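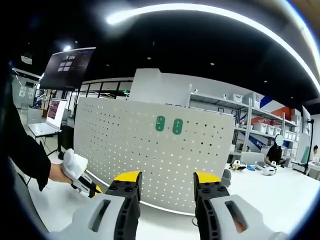 September, 14:30. Pegboard task, handling rules, second draft.

Rules as they now stand for the Prekeck set:

Fingertips wiped before each block. Check the finger screws at the same time.
Both grippers start open and clear of the board.
Hooks and pegs lie flat on the table, no stacking.
Cable hangs behind the wrist – never across the table.
Stop after 47 attempts and change operator.

The Piron sheet allows 1000 attempts between tip changes. I have put 800 in ours until we have wear figures of our own. Reva log template has a field for it, currently left blank by most of us. Fill it in.
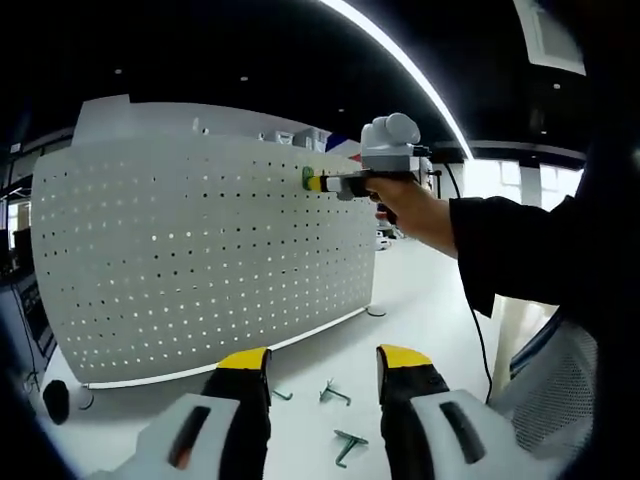 Gripper tip at the board, three hooks on the table.

Still open: approach angle. The Hrynyshyn note says square to the surface, but the board is curved, so square at the middle is off at the sides. Suggest a tolerance of around 7 degrees, measured at the hole in use.

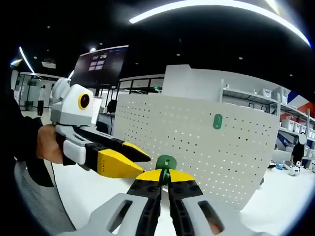
Does a dropped peg end the attempt?
It ends the attempt if the peg leaves the table. A peg dropped on the table may be picked up again once, and the drop is logged.

To do: add the drop rule to the bench copy, renumber.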